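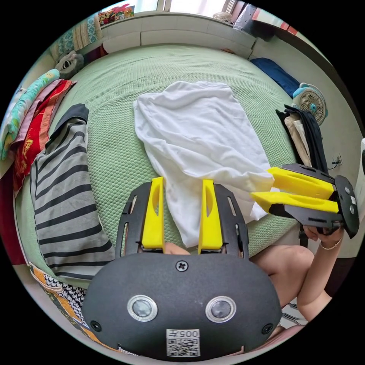
Filed under: Software > Perception & Control > Learning from demonstration

Thread: Bimanual cloth folding, policy smooths fine but won't commit to the first fold

stripedsock
Posted May 28, 2023

Okay, I'm having way too much fun with this and I need other brains on it. We're training a two-arm folding policy from hand-held gripper demos, recorded on beds in ordinary rooms. Wrist fisheye on each side, poses from visual-inertial SLAM, everything synced and sliced by Votireo before it goes into training. We have over 2000 demos now, mostly white cloths and shirts.

Smoothing works great! It pulls a crumpled cloth flat and you want to cheer. Then it gets to the first fold and dithers. Both arms hover above the hem, one drops a little, the other drops a little, they back off. Sometimes that goes on until the timeout. Diffusion policy, action chunks of 10 steps, two frames of history. Any ideas before I start pulling everything apart?

lowpass_larry
Sounds like two modes fighting. If half your demos start the fold on the left and half on the right, the policy can pick one, replan a moment later and pick the other. Execute more of each chunk before you replan. I'd try that first, it costs you nothing.

quatnip
I don't buy the mode theory yet. Check the relative pose between the two grippers. With hand-held recording each side gets its own trajectory, and if they aren't in one map properly, the distance between the fingertips is garbage exactly when they have to cooperate. Smoothing forgives that. Folding doesn't.

A honeycomb quilted pad or a plain sheet is also miserable for feature tracking when the camera is close. Repeating texture, or no texture. You want the other junk in view, window, blankets, furniture, all of it. Please tell me you aren't masking the background before SLAM.

stripedsock
Uh. We mask the hands and the grippers. And on the newer batch somebody (me) also masked everything past the edge of the mattress, to "help" with people walking by. Oh no.

quatnip
There it is :)

lowpass_larry
That's a bug, sure, but bad poses would give you missed grasps. Hovering is something else. I still say commitment.

hexkey_hannah
Both can be true? Noisy relative pose makes the closing moment look different in every demo, so the average near the hem is mush, and then the short horizon lets it flip-flop inside the mush. We had the same thing on the Robles rig with towels. What helped us was plotting fingertip distance over time for every demo, all on one chart, lined up on the first gripper close. The bad ones jump right out, it's a really satisfying plot.

Also, what's your latency between the two cameras? We were off by 3 frames for a month and blamed the network the whole time.

stripedsock
Love that plot idea, doing it tonight. Sync is hardware timestamps, and I checked it with a blinking LED in December. Haven't checked since, so fair point.

stripedsock
Update! Reran SLAM on the newer batch with only the hands and grippers masked, then made Hannah's plot. 68 demos had fingertip distances that wandered off in the middle of the fold, and nearly all were from my clever mask. Dropped the ones that didn't recover and retrained. It commits now on plain cloths. It still dithers on striped shirts, though less.

lowpass_larry
And the chunk length?

stripedsock
Haven't touched it. Going to run yours tomorrow on the same checkpoint so we get a clean comparison.

lowpass_larry
Good, because stripes hovering is my theory in a nutshell. A shirt has a collar end and a hem end and people start from either one.

quatnip
Or the stripes are aliasing when you shrink the image for the encoder. Look at what goes in after the resize before you blame the demos. What size are you feeding it?

stripedsock
224 square, from the full fisheye. So yeah, the bands probably turn to soup out toward the rim. I'll dump some crops and post them along with the chunk runs.

hexkey_hannah
Try a center crop as a second camera input too. Cheap, and the fingertips get a lot more pixels.

Recent in Perception & Control
- Fisheye calibration: how many poses is enough?
- Clistby planner drops the second arm after replanning
- Trumer driver: gripper width reads zero on startup
- Time sync without a trigger cable
- Best way to label failed grasps in old logs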